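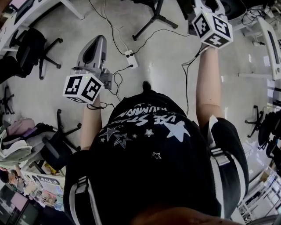
Ticket 697: Right gripper drops out of tracking, then lies about it
Opened by: Trinidad Jara
Site: Jusmont
Status: Reopened (again)
Priority: Medium, was Low until it got on my nerves

Summary
Right unit of the Tasov pair loses its pose during recording. The status light stays green throughout. The recorder also says everything is fine, and saves a file in which the right hand stays perfectly still for several seconds and then teleports to knee height. The left unit behaves itself.

Steps to reproduce
1. Power both grippers, put on the backpack, wait for green.
2. Start a take. Reach down toward the floor with both arms.
3. Bring the right arm back up past the shoulder.
4. Play back the file and admire the results.

Fails on around 12 takes in a session. Never fails when I have asked somebody to come and watch.

Log
November 2022. Ticket opened. Restarted everything. Fault gone. Ticket closed by me, with a confidence I now regret.

Next morning. Fault back. Swapped the marker cubes between left and right. Fault stayed on the right, so the cubes are off the hook. Swapped them back and redid the calibration, 45 minutes I will not be billing to anyone.

Same day, after lunch. Rachid Ouazzani suggested the lights were washing out the markers. Turned off half of them. We could no longer see the keyboard, and the right hand still teleported.

Same day, later. Replaced the cable on the right unit with the spare. Three clean takes, mild celebration, then a dropout on the fourth. The spare is either innocent or just as guilty.

Day after. Went through the recorder's own log for the first time, which I should have done before sitting in the dark. Every dropout lines up with a short gap in the data from the right unit. During the gap the Kuvex recorder repeats the last good pose and marks it valid. So there are two faults: something interrupts the data, and the software covers for it.

Safety note: please do not replay any of these files on the arm. A jump from shoulder to knee in one step is funny on a screen only.

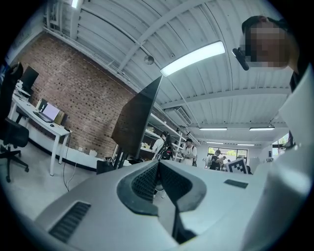

Reply from Danang Govindasamy:
Second fault confirmed on our side. The hold should expire and flag the take as bad, and the timeout is set to zero, which the code reads as "forever". Patch is on the way. For the first one, can you try the right unit on the left unit's port and leave everything else alone?

Reply from Trinidad Jara:
Tried it. No dropouts so far on the right. The left has now started teleporting. Port it is. Leaving this open until the replacement hub gets here, and all takes from this week are marked do not use.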